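Saturday build log, sort of

Ok quick one before I fall asleep. Missed the last two updates, sorry to the three people who read these (hi mom).

Where we are: the club is signed up for the table setting round in August. If you weren't at the meeting, the task is to lay out a place setting on the floor inside a taped square. Plate, tray, one "food item" of the team's choice. The arm has to do all of it. You get 2 attempts and the better one counts. Max score is 453, a number no one on our team can explain. Volkan Sarıgül went through the rulebook twice with a calculator and came up short both times. He emailed the organizers. No answer yet.

We named the arm Tista. Long vote. "Dridero" came second so that's what the laptop is called now.

So. Plates.

I figured plates would be the easy part. Big, round, white, easy to find from above. And finding them is fine! The detector we trained over spring break gets the plate pretty much every time, even when the lights in the room are doing that bluish thing. Picking them up is a whole other deal. A plate lying flat has no side to grab. The rim sits up a little off the floor but our fingers are thick at the base and thin at the tip, so if you come straight down you land on the rim and push. We did that a lot. The force limit trips, Tista freezes, somebody walks over and hits the reset, repeat.

What we do now is come in at an angle and pinch the edge. One finger inside the rim, one outside. The inside one has to clear the slope of the plate wall or it skids up, and the outside one has to go low without digging into the carpet. Carpet is forgiving, at least. On the lab bench we chewed up a fingertip in one afternoon.

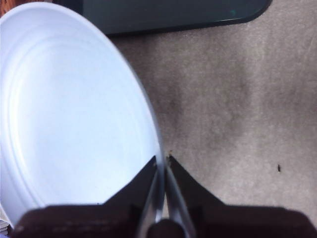 The pinch point matters way more than I thought. If you grab at the near edge the whole weight of the plate hangs out in front and it wants to rotate down. With the lighter plates you can get away with it. The heavy one from my kitchen, forget it. We turned up the grip force, which helped some, then Çınar lab (the grad students upstairs, who let us use their printer) told us to try rougher pads. Have not done that. It's on the list. The list is long.

Also the wrist speed. I had it at 400 in the config because that's what the drawer task used and I never changed it. Way too fast with a plate. It swings. Dropped it to under half and the swing mostly goes away, but now one run takes forever and we have a time limit. Volkan wants slow when holding, fast when empty. He's right, I just haven't written it. Should be like ten lines.

Teleop notes, for whoever drives next week:

Don't chase the plate. If it slides, back off and start over. Chasing makes bad demos and we have to throw them out later.

Look at the wrist view more than the room view. I know the room view is more comfortable. The policy doesn't get the room view.

Keep the start pose the same!! I went through everyone's recordings Thursday night and half of them start from wherever the last person left the arm. Home it first. There's a button.

Say out loud when you're recording. Two of the runs have a person stepping over the tape in the middle becuase they didn't know.

We have 23 good demos so far. That's counting only the ones where the plate ends up on the tray and nothing got nudged by hand. It's not a lot. The team from Sasby that won last year posted a writeup and they went in with way more than that, plus they had two arms collecting at once. We have one arm and a sign-up sheet that is mostly my name.

So please sign up. An hour is fine. Forty minutes is fine.

Placing. This is the part that's actually going ok? Once the plate is in the fingers and not swinging, you bring it over the tray, tilt until it's flat-ish, lower, open. The tray has a raised border so if you come down short the plate ends up propped on one side. The rules say "resting on" the tray and don't say flat, or centered. We are going to read that generously until someone stops us. Overlap is fine as far as I can tell. I'd like it to be centered anyway because I'm going to be the one standing next to it.

One problem with the tray is the shine. It's dark and glossy and the overhead lights make a hot spot on it, and the hot spot moves when the wrist moves. The detector sometimes decides the hot spot is an object. A small, very bright, very important object. We lost most of an evening to this before Volkan just put his hand between the light and the tray and the box on the screen vanished. We could get a matte tray, but the organizers bring their own on the day and we have no clue what it looks like, so I'd rather train through it. Plan is to record a bunch with the lamps in different spots.

Now food items. Long argument. The rules let you pick anything that fits in a fist and isn't "liquid, sticky or alive". Options that came up: bread roll (crumbs), an egg (no), a toy carrot (looked sad), a bell pepper (too wide for our fingers), a lemon. I was team bread roll for a while. Lemon won because it's bright, it's firm, it has a long axis the detector can get an angle from, and it doesn't go bad over a week of practice.

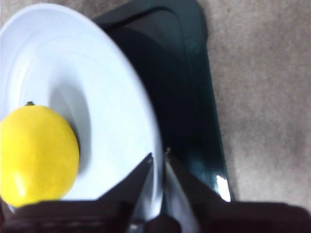 Order of operations is still not settled. Option one is plate to tray, then food to plate. Option two is food on the plate first and then move the plate with the food on it, which is worth bonus points according to page 6, and which I think is insane with an edge pinch. The lemon rolls. Any tilt at all and it goes for the rim. Volkan thinks we can do it if the plate never leaves the floor and we sort of drag it, but then you have to get it up over the tray border somehow and we're back where we started. We said we'd try option two for one session and if it's not working by the end we drop it for good. I am writing that here so there's a record.

For option one the lemon grasp is across the short side, fingers pointing down, approach from straight above. Pretty standard. Where it goes wrong is the release. If the fingers open unevenly the lemon gets a little push and wanders off across the well. Opening slower helped. Going lower before opening helped more. I'd also like the policy to wait a second before lifting away, since right now it yanks up like it's late for something.

Training stuff, short version, skip if you don't care. Same setup as the drawer task, wrist camera plus joint positions, no fancy anything. The first model we trained on the plate demos got the approach right and then just hovered. Forever. Fingers open over the rim, little wiggles. I'm pretty sure that's from demos where the driver paused to line up, the model learned the pause and nothing told it when the pause was over. I cut the long pauses out and retrained overnight and it's better. Not good. It closes now, but sometimes on air, a bit outside the rim.

I want to try a second version where we label the grasp point by hand. More work. If anybody is bored in class and likes clicking on plates, message me.

Things we need before the next session:

- grip tape or some rubbery stuff for the pads
- a second white plate, same size if you can find it
- spare lemons, and write TISTA on the bag so they don't get eaten
- fuse for the bench supply (the old one is fine, I just don't trust it)
- somebody's vacuum. The carpet has bits all over it

Money: we're ok. The entry fee is paid. I still owe Volkan for the cable and he keeps saying forget it, which I won't.

Travel: no plan yet. The arm fits in the big gray case if you take off the gripper, and the gripper goes in a backpack with a towel around it. Last year we did it by bus and the case got its own seat. If someone's parents have a van and are feeling nice, please ask them soon, not the night before like last time.

Someone asked in the group chat if freshmen can drive. Yes. Obviously yes. You need to do the e-stop walkthrough first, it takes five minutes, any of the returning people can do it with you. Then you drive. The best plate demo we have is from someone who had never touched the controller before that afternoon, and she did it while eating chips with the other hand, which, please don't do that, the controller is still kind of greasy.

Next session is the usual time, same room, shoes off if you're stepping inside the tape. I'll have the wrist speed thing done by then. Going to bed, the overnight run is going and Dridero's fan sounds like a hair dryer so I'm sleeping on the couch.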